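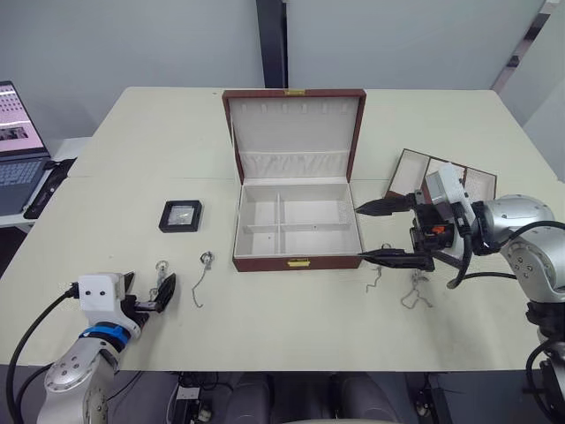
How many demonstrations did the students need before the task felt learnable? Around 400 for the first version, and a good many more once we had agreed, after much friendly argument, on what a finished jewellery box ought to look like.

4.2 The jewellery task

Of the four tasks that came out of the Grasthorpe project course, the jewellery task was the one the students grew fondest of, and it is also the one that taught us most about running such a course, so we give it rather more room than the others. The group, led by Oda Aasen in her final year, wanted something that looked like an ordinary household chore and yet would give two arms a proper reason to work together. Tidying chains into a box with small compartments fitted very nicely, and it had the further charm that everybody on the course understood at once what was being asked.

Figure 3. The two-arm workstation during the jewellery task, with the box open between the arms and a chain held in the left gripper.

The students shared the work in pairs, one guiding the arms and the other keeping notes and setting out the table for the next attempt. We had planned for each pair to change places after every hour, but in practice they swapped whenever somebody's shoulders began to ache, and we let them carry on like that. Every attempt started with the lid open and the chains laid out by hand in fresh positions, and it was saved under the name of the pair together with a short remark of their own. Some of these remarks are a joy to read ("went for the clasp, got the table"), and they proved far more useful than the tick-box form we had first handed out.

Thin chains are awkward things. They slide, they fold over themselves, and a gripper that closes a hair too high comes away with nothing at all. The Hasomby pair, as they called themselves after the hall they lived in, found that picking up a chain near one end and lowering it slowly into its compartment gave steadier results than lifting it by the middle, where both halves swing. They wrote this up in a page of advice for the others, and from July onwards all the pairs followed it. We kept the earlier attempts in the collection too, marked as such, and Section 5 compares a policy trained with them against one trained without.

By the close of the course the group had saved 2,000 attempts, of which 500 were set aside for testing. Sorting them took longer than any of us had allowed for, chiefly on account of chains left hanging over a divider. Oda's group wished to count these as successes and the Eklund group, who did the checking, most certainly did not. We settled it over tea by adding a third label, "untidy", which both groups accepted with good grace, and which is used in all the tables that follow.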